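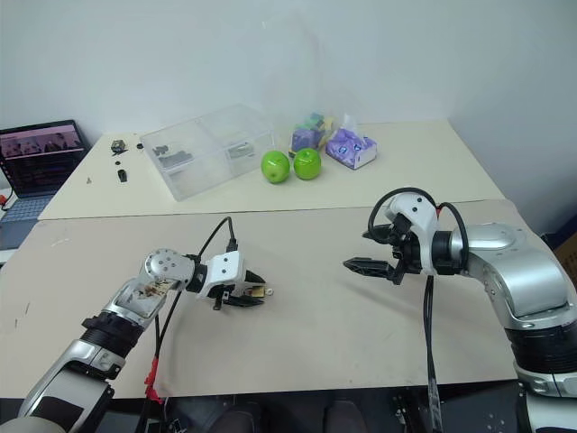
Why do tables get scuffed?

Look closely at the big pale board on the front table. Can you spot the faint scuff marks and the little dark specks? I love marks like these! My own desk has loads (one is shaped like a banana).

A scuff happens when two things rub together. We call that rubbing friction. Sometimes the table loses a teeny bit of itself, and sometimes the other thing leaves a bit behind, the way a crayon does on paper.

Try it! Rub a pencil eraser on scrap paper for 2 minutes. What are all those crumbs made of?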